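## Section 3: Setting up your parent-and-teen book group

Do this before the first meeting, not on the night. You need the Carnus group kit, a library card for each family and a Sestel login.

1. Log in to Sestel. Choose **New group**, then **Mixed ages**. Don't pick **Adult** – you can't change it later.
2. Add the families. One parent and one teen each, max seven pairs.
3. Pick the first book from the Carnus list. Let the teens choose. Short is good.
4. Set your meeting dates. Leave at least three weeks between them if the book is long.

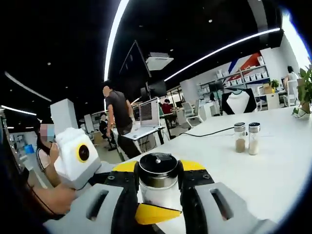 *Small glass jar, black lid with a knob.*

**Note:** Audiobooks count. So do large print and graphic editions. Mark the format beside each reader's name so the right copies get put on hold.

### Question cards

1. Sort the cards by colour. Green for warm-up, blue for the book, orange for the harder stuff (dating, friends, phones, money).
2. Read the orange ones yourself first. Take out any that don't suit your group.
3. Teens draw first. Parents answer too, same card.
4. Anyone can pass. No follow up questions on a pass.
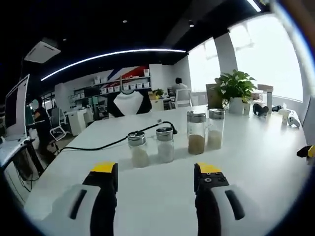 Put the used cards back in the box in any order, they get shuffled next time anyway. Blanks are at the back if the group wants to write its own.

**Caution:** What's said in the group stays there. Don't type teens' answers into the Sestel notes field – every parent in the group can see it, and so can the branch. Use it for page numbers and snacks.

### If it goes quiet

- Switch to a green card.
- Split up. Teens at one end, parents at the other, ten minutes, then swap one favourite line from the book.
- Finish early. Thats fine.
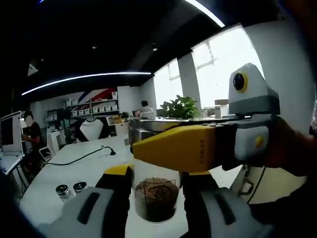
**R. Hajji**
Family Programs, Valtville Library

### Closing a meeting

1. Mark attendance in Sestel. First names only.
2. Confirm the next book before people leave. Holds for September go in early, school lists clog everything up.
3. Return the kit to the branch desk within two days. Another group may be waitng on it.

Lost cards: tell the desk which colour. Replacements are free. For changing dates or adding a family midway, see Section 4.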